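Sweaters, finally

OK quick one, I have 40 minutes before I need to be out the door and the bed is covered in laundry. It's April. The sweaters are still on the closet shelf, in the way of everything, and every morning I pull out a T-shirt and half the stack comes with it. So today they get folded and they go in the bin under the bed. All of them. No trying on.

I used to hang knits. Don't. My old gray one from the Granville thrift store got those little shoulder horns, and I wore it like that for two winters pretending it was the cut. Then I stuffed everything in a drawer for a while, which was worse, couldn't find a thing, moths had a party.

Now it's the bed. Best folding table in the apartment, the ironing board is too skinny and the kitchen table always has a crumb on it somewhere. Daisy sheet stays on, I just pull the blanket off. Lay the thing out, face up, sleeves out to the sides, smooth it with flat hands. Don't tug. Green one first, it's the fussiest.

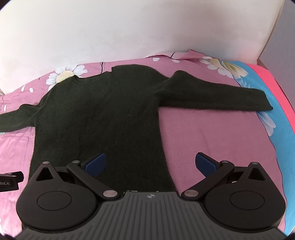
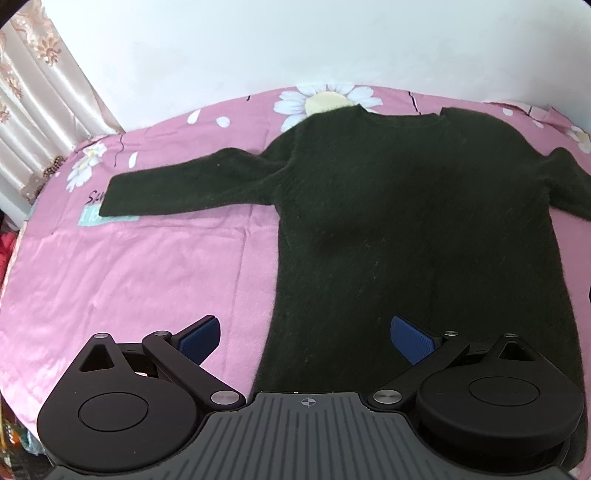 Dark green, crew neck, long sleeves, and fuzzy enough to need its own zip code.

So then. Lint roller before folding, not after, I always forget and then you're rolling lint INTO the fold. I've got the big refill pack from Botico and it's fine, sheets tear crooked but whatever. Go light on anything fuzzy or you'll pull half the sweater off with it.

Then one side in toward the middle, sleeve folded back down along the body. Other side same. Bottom up to the chest, then once more. You get a fat little rectangle. If it's a really thick knit, stop at one fold and let it be a bigger rectangle, it's not a contest. Tissue paper between if you have it, I had some left from a shoe box.

The bin is the long flat Ploteven one with the lid that clips on 4 sides. One clip is already loose, grr. Heavy stuff on the bottom, green one on top so it doesnt get squashed. Cedar blocks in the corners. Sand the blocks a little if they've stopped smelling, two swipes and they're good again.

What's left out: one cardigan for the office because the AC there is set for penguins, and the gray one for the porch. Everything else can see me in October.

Posted the short version of this last night and got some mail. Nkosi wrote that folding the sleeves straight across the back leaves a ridge right at the elbows, and that rolling works better for anything soft, loosely, with a towel inside so it can't crease. Also that I should wash everything before it goes in the bin, even the stuff worn once, as moths go for skin and sweat more than for the wool itself. Ugh. Fair. The wool wash is under the sink so I guess the white and the navy are getting a bath tonight, and the lid stays off til they're dry.

Still to do: scarves, the hat bag, and find teh other glove. Gotta run, bus.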